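Sorting out the offcuts bin

I have put off writing this up since December, mainly because the subject is a bin. The bin holds small rectangular blocks left over from a shelving job, and for most of the winter it was the worst-organised object I own.

The background is short. The shelving was a Selik kit with modifications, and the modifications produced offcuts. I painted or stained them as test pieces, then kept them, because a squared block of known size is useful for packing, spacing and clamping. By the end of the job there were 107 of them in three cardboard boxes. One of the boxes had been standing on a damp floor and the bottom went.

The first replacement was a deep plastic crate from Stanside. Capacity was fine. Access was poor. Blocks dropped into a deep crate settle at random angles and lock against each other, and the one you want is always under four others. Vertical sides also mean you have to reach straight down and pinch, which works for the top layer and gets steadily worse.

So I started looking at shallow trays. The requirements I wrote down were a flat floor, low depth relative to width, and walls that slope outwards so a hand can come in from the side. Colour of the bin was not on the list, and it should have been. 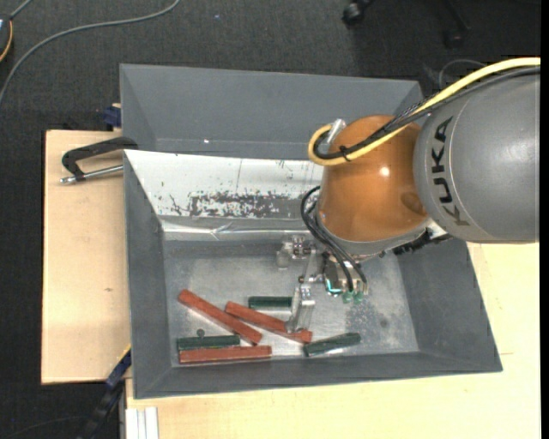

Sheet metal is the obvious material for a tray of this kind. It can be folded from one piece, it does not absorb glue, and a dropped chisel does it no harm. The drawback is that a light tray moves when you rummage in it. A clamp deals with that, and the black C-clamp on the left side of the grey bin is the arrangement I would recommend: it holds the assembly to the table and leaves the open area clear. The wide sloped walls are right as well. Note also how well red-brown and dark green blocks read against bare aluminium, even with six of them lying at various angles and the floor carrying a fair amount of debris. On my old dark crate the green ones more or less vanished.

My own sorting rules are now as follows. Blocks go in the tray only if they are square on all faces. Anything with a split goes in the stove box. Colour indicates thickness, red for the thicker stock and green for the thinner, which came about by accident from the test pieces and has turned out to be worth keeping. No more than two layers at any time. If a third layer starts to form, something gets thrown away.

Lining the back wall is optional. I tried a sheet of thin aluminium, taped at the corners. It creases within a week and looks terrible, but it peels off in one go when it gets dirty.

The remaining problem is dust. It collects along the fold where the floor meets the walls, and a brush only moves it to the corners. A Cordeiro hand vacuum with the narrow nozzle gets most of it. I have not found a way of getting the rest without emptying the tray, so I empty the tray.

Next job is the drawer of hinges.

Comments (4)

plumbline_pete
What angle are the walls on yours? I folded one at 45 degrees and the blocks ride up the sides when it's full.

Author
Steeper than that, I think 60 from horizontal. I'll measure it when it's next empty.

offcut_hoarder
107 is nothing. Mine are in an old Avus parts cabinet and I stopped counting a long time ago.

mossy
Seconding the clamp. Put a scrap of card under the jaw if you care about the table.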